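Chapter 4
Small Things at Home: Sorting, Storing and Letting Go

In this chapter you will learn
How small objects enter a home and where they come to rest
The difference between a store, a stop and a leftover
How to make a simple inventory of one room
How to read an old household list as a source

Key words: inventory, store, stop, leftover, turnover, container

4.1 Opening case: the Myung apartment

When Hae-won Myung moved from Horncombe to a smaller apartment in Lodolbridge, she believed that her furniture would be the problem. The furniture went in during one morning. The small things took until the end of January. There were buttons, chargers, receipts, tea bags, a box of keys for doors which she did not own anymore, and many snacks that her aunt had sent by mail. In her letter to the aunt she wrote: "The big things know where to stand. The small things are still asking me."

Her experience is very common. A table has a place because it is heavy and because there are not many corners that can hold it. A packet of biscuits can be in 30 places on the same day, and the people of the house will accept all of them. For this reason, students of the household often begin with the small objects and come to the furniture later.

4.2 Three kinds of places

In this book we use three words for the places where objects rest.

A store is a place chosen for a kind of object. The spice shelf is a store. Everybody in the home can name it, and a guest can learn it quickly.

A stop is a place where an object waits between two uses. The chair beside the door, the edge of the sink and the top of the bed are stops in many homes. A stop is usually flat, easy to reach, and must be cleared again before the place can do its main work. The bed is the clearest case – it serves as a sorting table during the day, and at night it must be empty.
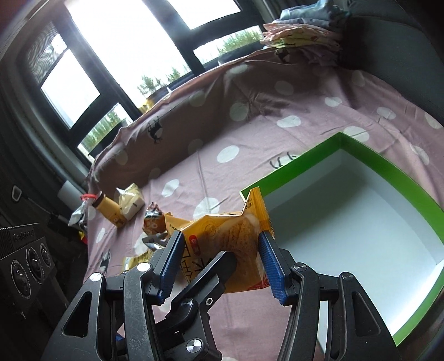
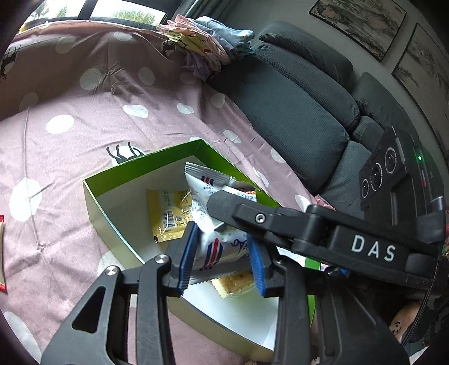 Figures 4.1 and 4.2. A dotted bed sheet as the surface under small objects: a snack packet in the first, an open green box in the second.

A leftover is an object whose store has disappeared or never existed. The keys of Hae-won Myung are leftovers. Many leftovers are kept in one drawer, and this drawer has a name in many languages. A drawer of leftovers should not be seen as a failure of order. Yabsira Wako, who compared kitchens in two neighborhoods of Horncombe, found that the families with such a drawer spent less time on searching than the families without it, for the simple reason that they knew where to look first.

The same object can pass through all three kinds of places. A candle is bought and goes to the store, it waits at a stop on the dinner table, and its last short piece becomes a leftover. When we follow one object in this way, we speak of its household path.

4.3 Containers and their borders

A container makes a border around a group of objects. Before the border there are single things; after it there is "the sewing box" or "the medicine box", and people begin to speak about the group as one. Jinlong Pan calls this effect closing. Closing saves attention, but it has a price. What lies at the bottom of a closed group is forgotten, and it may be bought a second time.

We can observe closing also in older sources. The Son household list of 1765 names 23 containers in one house, and for most of them the writer does not say what was inside. To the people who lived there it was perhaps too clear to need any ink. For us this silence is a difficulty, and we will return to it in section 4.6.

4.4 Turnover

Turnover is the speed with which the objects in a place are replaced. Food has a high turnover, tools have a low one, and letters are somewhere between. Bok-nam Tak advises beginners to mark turnover with only two signs, fast and slow. A finer scale looks more scientific, but two observers will seldom agree on it.

Please note that turnover belongs to the place and also to the object. The same jar can be fast in the kitchen and slow in the cellar.

Before you read on

1. Choose one flat surface in your home. On a Thursday evening, write down everything that lies on it, and repeat this the next morning. Which objects were only at a stop?
2. Ask an older relative which containers in the home had a name. Write the names in the original language, then explain them in 200 words.
3. Find one leftover and try to describe the store it once had.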